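Home | Features | Columns | Back Issues | Subscribe

FEATURES / Machines & Work

The Packing Lessons

By Shobha Ramasamy
April

Reto Lehner would like me to put the mouthwash in the box. He has asked 158 people-sized versions of this favor already, most of them of himself, and he asks it now with the weariness of a man who has been ordering the same sandwich at the same counter for years.

I am standing on the second floor of a former shoe warehouse, in the offices of Skarkero, holding two handles that control a robot arm. Move the left handle and the arm moves. Squeeze the right one and its two black fingers close. A child could learn it in five minutes, Lehner tells me, and I have been at it for 30.

"You're thinking about your hands," he says. "Think about the bottle."

I think about the bottle. The bottle falls over.

"Keep that one," Lehner says to nobody I can see, and types something.

Skarkero collects examples, and has very little else to sell. A customer, in this case a fulfillment company called Grulik that ships boxes of toiletries to hotels and student housing, wants a robot that can pack them. There was a time when somebody would have sat down and written out the rules: approach from above, close to this width, lift this far. Grulik tried that. The rules were fine until a supplier changed the shape of a cap. The current thinking is that you have a person steer the arm through the job, record what the cameras saw and what the person did, and hand the whole pile to a program that looks for the pattern. Do it enough and the program can steer the arm itself, even when the cap changes. That is the theory, and Grulik is paying for the theory by the example.

The order for this particular job is 400 good ones. When I visit, the whiteboard by the coffee machine says 159, and under it somebody has drawn a very small skull.

What counts as "good" takes up most of the conversation at Skarkero. A run in which the razor goes neatly into the box is good. A run in which the razor is dropped, picked up again and then goes into the box is, to my surprise, better. Lehner's explanation is that a machine shown only flawless work has no idea what to do after its first mistake, and goes on confidently packing a razor that is still on the table. He wants fumbles, provided they are followed by recoveries. He doesn't want fumbles followed by swearing and a trip to the kitchen, which describes my first 2 attempts.

There are other rules. Nothing may start in the same place twice running, or the program will learn the place and forget the object. Operators may not develop a flourish. One of them, last winter, got into the habit of giving the box a little tap with the fingers after each item, the way you might pat a dog. The trained robot tapped too. It tapped at Grulik's demonstration, in front of people with lanyards, and it tapped boxes that weren't there.

Between runs it is the operator's job to mess up the table again, and this turns out to be harder than packing it. People are terrible at random. Left alone we put the razor parallel to something. We line up the toothpaste. Lehner has watched a grown man with a physics degree lay out toiletries in order of height three times in a row and insist he was scattering them. 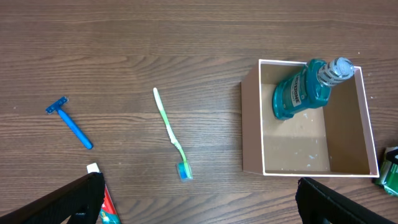
By midafternoon I have a rhythm, or at least fewer complaints. The trick, which I pass on free of charge, is to stop looking at the arm and look at the screen that carries the view from its wrist. From there the world is small and makes a kind of sense. A toothbrush is a long thin thing with a right way to grab it. A tube of toothpaste is soft and treacherous. Mouthwash is the final exam.

The company's other project, Skivmont, is supposed to make people like me unnecessary. It generates practice runs in simulation, thousands overnight, with no one squeezing anything. Lehner is polite about it. The simulated bottles, he says, are very well behaved. He has booked his real operators through the summer all the same, and there's a second order coming from Fuentealba, a drugstore supplier, that involves soap. Wet soap, he adds, and looks out the window for a while.

I do nine runs before they take the handles away. Four are marked good, three are marked "good (recovery)," and one is discarded because I leaned on the table. The last is under review. In it I pick up the bottle cleanly, carry it over the box, lower it with what I can only call tenderness, and then, on the way out, give the cardboard a little tap.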